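4.2 Replanning when the table won't sit still

Most of what went wrong in our first month had nothing to do with grasping. The grasp code was boring and it mostly did its job. What hurt us was everything between "the planner has decided" and "the arm is moving," and since we couldn't find much written down about that stretch of the pipeline, I'm going to spend this section on it in more detail than it may deserve.

Quick recap for anyone who skipped Section 3. Steveo is our perception node. It takes the head camera stream and turns it into a list of object hypotheses, each with a pose, a rough outline and a confidence. Gerard is the task planner, which reads that list and picks the next action and the arm to do it with. Agbeko sits at the bottom and turns an action into joint trajectories for the arms and the hands. The three of them talk over a plain publish/subscribe bus, and in the original design each one trusted whatever the last one had said.

You can probably see the problem coming. Steveo would publish a pose, Gerard would think for a while, and by the time Agbeko got a trajectory out, the pose was stale. On rigid things like cans this was usually fine. On paper and thin packaging it was a mess, because those move when you so much as brush past them, and they change shape too. We had runs where the hand closed very neatly on the spot where a sachet used to be.

My first fix was the lazy one. I made Gerard replan at every new perception message. It did help with stale poses, but it also made the planner twitchy. Two items with similar scores would trade places at the top of the list, and the arm would start toward one, stop, swing toward the other, stop again. We called this dithering in the lab notes and there's a lot of it in the lab notes. Out of 200 trial runs with the always-replan setting, a good share ended in a timeout with the arm in the middle of the workspace and no contact made with anything.

So the version we kept has a commitment window. Once Gerard picks a target, it holds on to it until one of three things happens: the target's pose moves farther than a threshold, its confidence drops and stays down for 5 messages in a row, or the hand is close enough that Agbeko takes over locally. In that last phase the planner gets no vote at all. Agbeko servos on a small crop of the camera image and the finger joint readings, and Gerard only hears about it when the hand either closes on something or gives up.

The handover distance turned out to matter way more than I expected. Too far out and the local controller drags a wrong target guess all the way down to the felt. Too close and the planner is still fiddling with the goal when the fingers are about to touch. Paper is the worst case for both. The hand covers most of what it's trying to reach, so the outline Steveo reports shrinks as the fingers come in, and a naive tracker reads that as the object sliding away. In Figure 3 the hand is palm-down over the sheet and already hides the top part of the teal card lying on it.
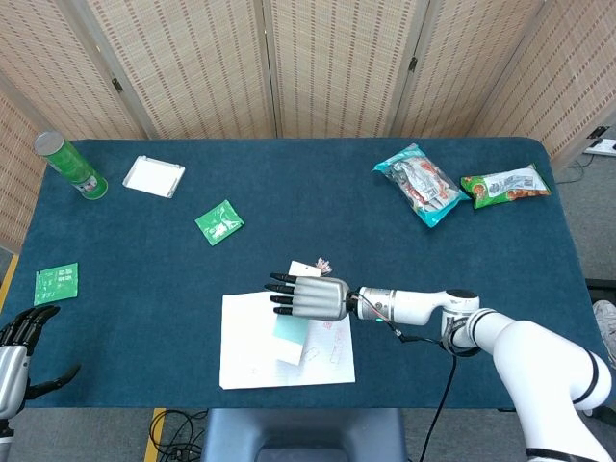 Figure 3. Head camera view of the mixed-items table during a paper task, with snack packaging spread over the back half.

But why let the planner go quiet at all, asked one reader of the draft, when you could keep it running and just lower its weight? Couldn't a slow vote from above still catch the case where the local controller has locked on to the wrong layer, say the sheet underneath when it was meant to take the card on top?

Fair point, and we did try it. A blended version ran for most of December, with Gerard's goal fading out linearly as the hand came down. The wrong-layer mistakes did go down a little. The price was that every failure became miserable to debug, because the commanded motion was a mix of two opinions and the logs couldn't tell us whose fault anything was. I'd rather have a hard switch that fails in a way I can read. If somebody wants to pick up the blended idea with better logging, I think there's something in it, and the hooks are still in the code (they're just turned off by default).

What we did take from that exchange was a layer check. Before the handover, Steveo now reports which hypotheses overlap and which one it thinks is on top, and Gerard passes that along with the target. Agbeko then uses the color of the top layer to keep its crop honest. A teal card on a white sheet is the easy version of this. White on white is still bad, and on those trials we fall back to the edge shadow, which depends on the lighting way too much for my taste.

The occlusion handling got a similar patch. Each hypothesis carries a mask of where the robot's own arm and hand should appear, worked out from joint angles, and any part of an outline that falls under that mask is frozen and not allowed to shrink. It's a crude trick. The mask is padded to cover calibration error, and the padding sometimes swallows small objects whole – a sachet next to the wrist can drop out of tracking until the arm clears. For us that was an acceptable trade, since the planner remembers where it last was.

We replayed all 1418 recorded approaches from the Flolholm set through the final pipeline, offline, to see how often the commitment window would break and why. Confidence drops were the most common cause before I added the self-mask, and pose shifts were the most common after. That's the order you'd hope for, given that a pose shift at least might be real. Offline replay has an obvious limit, though: the recorded arm doesn't react to the new decisions, so I wouldn't read these results as success rates. The live trials are in Section 5, along with the threshold settings we used for each item type.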